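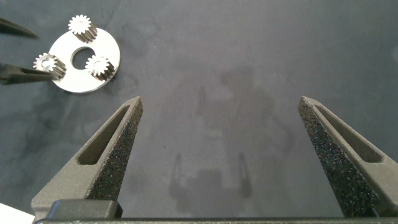
Section 4 covers the setting up of the Kasterine two-finger gripper for the handling of small parts. It applies to units delivered with the Wieser finger set and is to be read together with Section 3, Mounting and Cabling. The gear exercise supplied with the kit is used throughout as the reference task. For this exercise the workpiece is a white disc with a central hole and three small gears on its upper surface, laid on a dark cloth, and the gripper is brought to it with the fingers spread wide. Operators should be familiar with this approach position before they continue.

Support > Kasterine Gripper > Setup Guide > Section 4: Fingers and First Approach

2nd September
Prepared by Friederike Kohlhase, Technical Documentation, Garport

4.1 Before You Begin

The gripper must be mounted and the wrist camera connected. The fingers are ordered under part number 3544 and are supplied as a matched pair. Do not combine fingers from two different sets, even where they look the same.

CAUTION: Switch off the arm and wait for the status light to go out before placing a hand between the fingers.

4.2 Checking the Fingers

1. Hold each finger by its base and look along the inner face. The grip surface is rough and speckled. It should be free of grease, tape residue and loose threads.

2. Check the long tapered slot in each finger. Light marks on the slot walls are permitted. A finger with a crack at the narrow end of the slot must be replaced.

3. Fit both fingers to the base bar and tighten the screws by hand. Complete the tightening with the key provided.

4. Switch on the arm and select Fingers > Open Fully. Both fingers should stop at the same moment. If one finger stops early, repeat step 3.

NOTE: The grip surface wears with use. Units in daily service should have their fingers inspected every nine weeks.

4.3 Preparing the Work Surface

5. Lay the cloth flat within reach of the arm. Small wrinkles do not affect the exercise – folds high enough to lift the edge of the disc do.

6. Remove lint with a dry brush. Do not use a damp cloth or spray.

7. Place the disc on the cloth with the gears facing up.

8. Check the camera view. A soft shadow of the arm on the cloth is normal under overhead lighting. Should the shadow fall across the disc, move the lamp and leave the disc in place.

4.4 First Approach

9. Load program 689 from the Mestska menu and set the speed to Low.

10. Start the program and keep one hand near the stop button. The gripper moves to a point over the cloth and pauses with the fingers open.

11. Confirm on the screen that both fingertips are in view. Part of the outer side of one finger may lie outside the picture.

12. Press Continue to close the fingers on the first gear, or Cancel to return the arm to rest.

CAUTION: Do not reposition a gear by hand while the program is paused. Press Cancel first.

If error 752 is displayed at step 10, the finger opening has not been stored. Repeat step 4, then load the program again. Should the error return, record the serial number of the gripper and contact Garport support.

Settings for grip force are given in Section 5. Customers who received their units before November should first install the current Mestska update, as the force menu is missing from earlier versions.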